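Kesudano Slipcased Edition: The Cillach Ballads
Edited by Yasmine Metwally. Naciri Press, Clotescombe.

The Cillach Ballads were last in print as a cheap school reader, with half the verses left out and no notes. Our edition gives the full text of all the ballads from the two surviving manuscript books, set side by side where they differ, with a short glossary at the foot of each page.

The set is in two volumes, 647 pages altogether, sewn in sections and bound in dark green cloth. The paper is a cream book wove that takes pencil well, for those who write in their margins. Each volume has a ribbon marker and lies flat when open after the first few pages. The slipcase is plain board covered in the same cloth, with a paper label on the spine side.

Yasmine Metwally's introduction runs to about 40 pages and deals mainly with the order of the ballads, which earlier editors changed without saying so. She has put them back as the copyists left them. Readers who know the school reader will find "The Miller's Crossing" much later than they expect, and a good deal longer.
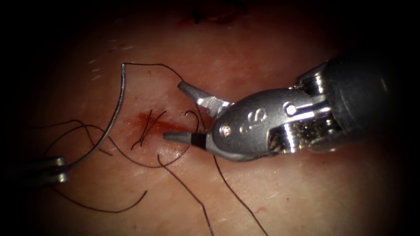 The tunes are given in a separate booklet tucked into the back of volume two. Only the melody line is printed, with the first verse underneath. Five of the ballads have no recorded tune and have been left without one.

The first printing is limited to 475 sets. Six sets have been kept back for replacement of copies damaged in the post, and these will not be sold. We do not plan a paperback. The volumes are not available singly, but the tune booklet can be bought by itself from July.

Orders are packed in a double-walled carton and sent by tracked post. Please check the corners of the slipcase when the parcel arrives and write to us within a fortnight if anything is wrong. Libraries may order on account. Booksellers should ask for our trade terms before ordering, as they differ for slipcased titles.

A list of corrections to volume one, dated 13/12/2021, is supplied loose with every set. It covers two line numbers and a misspelt place name in the glossary.

Naciri Press, Clotescombe | Contact | Orders and returns | © Naciri Press. All rights reserved. | Back to top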